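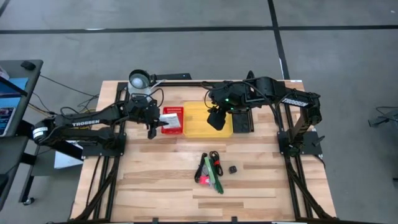
문의 번호 2000
제목: 양팔 분류 과제, 왼팔 그리퍼가 닫히다가 멈춤
구분: 로봇 동아리 / 2학기 프로젝트
프로젝트명: Jolero
상태: 해결됨 (케이블 교체 건은 미결)
접수일: 9월 2일 수요일

증상

왼팔로 봉지를 집는 동작에서 그리퍼가 중간까지만 닫히고 멈춥니다. 오류 메시지는 뜨지 않고, 제어 프로그램에서는 목표 위치에 도달한 것으로 표시됩니다. 오른팔은 같은 동작을 문제없이 합니다. 재시작하면 처음 몇 번은 정상이다가 다시 같은 증상이 나옵니다.

작업 환경

테이블: 나무 작업대, 양쪽에 TROSSEN 팔 한 대씩
용기: 빨간 바구니, 노란 트레이, 검은 트레이
물건: 흰 봉지, 케이블 묶음, 초록색 띠 등
제어 프로그램: Mandness (동아리 자체 제작, 여름방학 때 쓰던 버전 그대로)
기록 프로그램: Deltus
제어 주기: 60Hz

과제 내용은 테이블 앞쪽에 있는 물건을 종류별로 용기에 나눠 담는 것입니다. 봉지류는 빨간 바구니, 케이블은 노란 트레이, 나머지는 검은 트레이입니다. 10월 교내 발표 때 이 과제로 시연할 예정이라 그 전에 해결이 필요합니다.

이미 해 본 것

- 전원 껐다 켜기: 잠깐 괜찮아졌다가 재발
- USB 포트 바꾸기: 변화 없음
- 그리퍼 손가락 나사 조이기: 변화 없음
- 봉지 대신 케이블 묶음 집기: 같은 증상

기록 1

우선 하드웨어와 소프트웨어 중 어느 쪽인지부터 나눠 보기로 함. 왼팔과 오른팔의 설정 파일을 서로 비교. 관절 값은 좌우 대칭으로 맞게 들어가 있고, 그리퍼 항목에서 전류 제한값이 서로 다름. 오른팔은 기본값, 왼팔은 기본값보다 낮게 되어 있음. 누가 언제 바꿨는지 변경 기록에는 없음. 설정 파일이 버전 관리에서 빠져 있었음.

왼팔 값을 오른팔과 같게 맞추고 재시험. 빈 상태에서 열고 닫기는 정상. 봉지를 집으면 네 번째 시도부터 다시 멈춤. 이전보다 늦게 나타나지만 증상 자체는 남아 있음.

기록 2

손목을 돌린 자세에서만 멈추는지 확인. 손목을 기준 자세에 두고 열고 닫기를 반복하면 멈추지 않음. 손목을 바구니 쪽으로 돌린 다음 닫으면 멈춤. 케이블이 의심되어 전원을 끄고 손목 위로 올라가는 케이블의 커넥터를 뺐다가 다시 꽂음. 한쪽이 끝까지 들어가 있지 않았음.

케이블 길이에도 여유가 적었음. 손목이 돌 때 당겨지지 않도록 고정 위치를 조금 뒤로 옮기고 고리 모양으로 여유를 둠. 옮긴 다음 손목을 양쪽 끝까지 손으로 천천히 돌려서 어디에 걸리지 않는지 확인.

기록 3

전원을 넣고 재시험. 봉지 집기, 케이블 묶음 집기, 초록색 띠 집기 순서로 진행. 멈춤 없음. 다만 봉지는 바구니 테두리에 걸치는 경우가 있음. 그리퍼 문제는 아니고 놓는 위치가 바구니 왼쪽으로 치우친 탓으로 보임. 놓는 지점을 바구니 안쪽으로 3cm 옮기니 나아짐.

Deltus 기록에서 그리퍼 위치 값도 확인. 문제가 있던 때의 기록을 보면 닫는 도중에 값이 갱신되지 않고 마지막 값이 반복됨. Mandness가 값이 그대로인 것을 도착으로 판단해서 오류를 띄우지 않은 것으로 추정. 이 부분은 별도 문의로 등록함.

원인

1. 왼팔 손목 쪽 커넥터 접촉 불량
2. 왼팔 그리퍼 전류 제한값이 낮게 설정되어 있었음

둘 중 하나만 고치면 증상이 줄어들기만 하고 없어지지 않습니다.

조치

- 커넥터 다시 체결, 케이블 고정 위치 변경
- 전류 제한값을 오른팔과 동일하게 수정
- 설정 파일을 Jolero 저장소에 추가
- 시작 전 점검표에 "양팔 손목 커넥터 확인" 항목 추가

남은 일

- 왼팔 손목 케이블을 조금 긴 것으로 교체 (부품 신청함, 도착 전까지는 지금 것 사용)
- 위치 값이 갱신되지 않을 때 경고를 띄우도록 Mandness 수정
- 놓는 지점 변경 후 좌표를 Zamora 문서의 표에 반영

덧글

같은 증상이 다시 나오면 새 문의를 만들지 말고 여기에 이어서 적어 주세요. 적을 때는 손목 각도, 집으려던 물건, Deltus 기록 파일 이름을 같이 남겨 주세요. 커넥터를 만질 때는 반드시 양팔 전원을 모두 끄고, 팔을 내려놓은 자세로 둔 다음 작업합니다. 전원을 끄면 팔이 힘을 잃고 떨어지므로 한 명이 팔을 받치고 있어야 합니다.

덧글

오른팔 커넥터도 같은 방법으로 확인했습니다. 이상 없습니다. 케이블이 도착하면 교체한 뒤에 이 문의를 닫겠습니다.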